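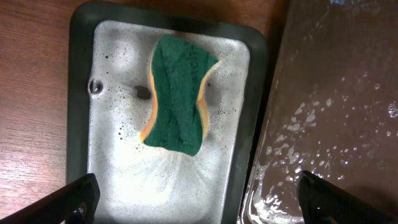

*Suds in the small tray, sponge in the suds.*

28 October 2020

I have been washing trays at a table for most of this month. The kitchen sink in this apartment has a slow drain, and the landlord's plumber has come out twice without changing much. A full sink takes so long to empty that I gave up on filling it. Plates go in the dishwasher. Trays don't fit in the dishwasher, so they get done by hand, on the wooden table against the wall, with one tray holding the suds.

I own too many trays. Most came from the Martinelli kitchen store on the corner of Volside Road, which closed in July and sold off its stock by the boxful. I went in for a colander and left with a box. They're good for carrying supper to the couch, for keeping oil bottles off the counter, for seed pots in spring. They also get greasy in a way that flat things do, a thin film all over that you don't notice until you put a clean cup down and it slides.

The method is simple. A small dark tray gets a squirt of dish soap and a little hot water, no deeper than a fingertip. I work it up with the sponge until it foams. Then I take whatever needs washing, set it next to the suds, and go back and forth between the two. Load the sponge, scrub, load the sponge again. When I've done the front and back I carry the washed one to the sink and rinse it under a thin stream, which even my drain can keep up with.

I used to squirt the soap straight onto the sponge. That works, but I went through a bottle of Orard dish soap every couple of weeks doing it. With the suds in a tray I use one squirt for the whole session. I haven't measured the difference. The current bottle is still more than half full and I bought it at the start of the month.

The sponge is the ordinary kind, yellow with a dark green scrubbing side. I've tried the others. The knitted cloths hold too much water and drip all the way across the table. The silicone scrubber my sister gave me looks nice and does nothing to grease. Brushes flick. The plain sponge folds in the middle when you squeeze it, so you can get the edge of it into a corner, and on a tray with a raised rim the corners are where the dirt is. I use the green side first on the rim and the yellow side after that for the flat part.

I was worried about the green side scratching. On the dark trays it hasn't left any marks I can find, and I have looked with a flashlight. I wouldn't use it on anything lacquered or with a picture printed on it. My mother had a round tray with pheasants on it and I took the tail off one of them with a scouring pad when I was ten. It stayed in use until she moved.

Foam doesn't last. If I stop to answer the phone it goes thin and freckled, starting at the edges, and the tray shows through. It comes back with a few strokes of the sponge. If it doesn't come back, the water has too much grease in it and needs changing. I change it more often than I used to. For a long time I was washing the last tray in the grease of the first one and wondering why it felt tacky the next day.

The table itself was the other worry. It's wood, a reddish brown, and I've had it through three apartments. I oil it in the fall with Zidbridge table oil, two thin coats, a day apart. Water beads on it for months after that. I still wipe up as I go, and I don't leave a wet tray sitting flat on it overnight. I did that once and got a pale rectangle that took a week to fade.

Spatter is the main nuisance of doing it this way. The tray waiting its turn always catches some, and it's always worse on the side closest to the suds. It doesn't matter much when that tray is about to be washed anyway. It matters if you've put a clean one there, which I've done.
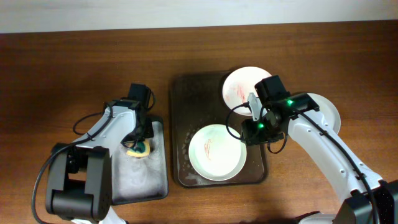

## Drying and putting away

I dry them with a flat cotton towel straight after rinsing. Air drying leaves spots on anything dark, and our water is hard enough that the spots turn white. I do the underside first, then the face, then go around the rim with a dry corner of the towel.

After that they stand on edge behind the toaster for an hour. The wooden ones, if I've washed any, get longer. Then they go in the narrow cupboard next to the stove, upright, with a sheet of paper towel between the ones that stick together.

The suds tray gets emptied last. I tip it into the sink slowly and let the drain take its time, wipe the inside, and dry it with the rest. The sponge gets rinsed until it stops foaming, squeezed out, and stood on its end by the faucet. I start a new one every other Sunday and the old one goes under the sink for the stove and the trash can.

The plumber is supposed to come again next week.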